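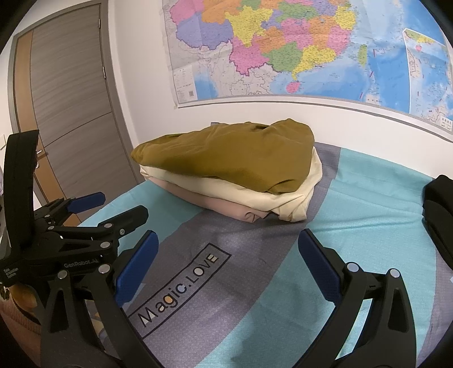 The Tristham Handbook for Home Recording is a book of rules for people who teach robots by hand, with grippers that a person holds and moves. It has 80 pages and is written by Ott Kütt, and I have used it for two months in real bedrooms and kitchens. The first chapter is on clothes, and I think it is the best one. It asks you to write down the start state in words before each recording, from the top of the pile to the bottom. For a stack like the one on this bed I would write "olive, cream, pale pink, all folded, on patterned sheet". It takes a few seconds, and when I open the files in July I will still know what I have.

The second chapter is about the background, and here I learned the most. Kütt makes a difference between text which is part of a home and text which tells who lives there. A printed sheet or a wall map can stay. Letters, medicine boxes, school papers and family photos must go out of the room, also when you believe they are too small to read. I had been covering everything with white cloth, and my rooms looked like a hospital. Now I leave the normal things where they are, and I check only for the second kind.
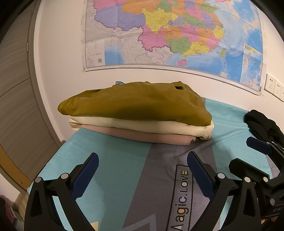 Two grippers at the bed. The sheet says "Magic.LOVE", which the handbook permits.

The rules for work with two devices are strict but clear. One person says "ready", the other repeats it, and only then the recording starts. Fingers must stay behind the jaws the whole time. Clothing that does not belong to the task must be either removed or named in the notes, and a black jacket or shirt at the side of a bed is exactly the kind of thing I used to forget. The handbook also says that both pads must be wiped before every new fabric. I do it for every new room, and I hope this is enough.

Now what I do not like. The chapter on consent is only 2 pages, and it supposes that one adult owns the home and signs for everybody. In a shared flat this does not work. I wrote to the publisher, Sepp, and they answered politely that the next edition will have more. The file naming is also too long for me. With 3,768 recordings on my disk, I was not going to rename them, so I use the new names only for new work.

The binding is a spiral, so the book lies flat on a table - a small thing, but I was thankful for it. The paper checklists at the end can be torn out. I would prefer them as a file, because my handwriting is bad.

Before this I worked with the Zandach guide, which is shorter and free of charge. It is fine for factories and benches, but it has almost nothing on soft objects, and a bed is not mentioned at all. If you record only boxes and tools, stay with Zandach. For laundry and beds I recommend Tristham, and please read the background chapter twice.

Reviewed 15/03/2020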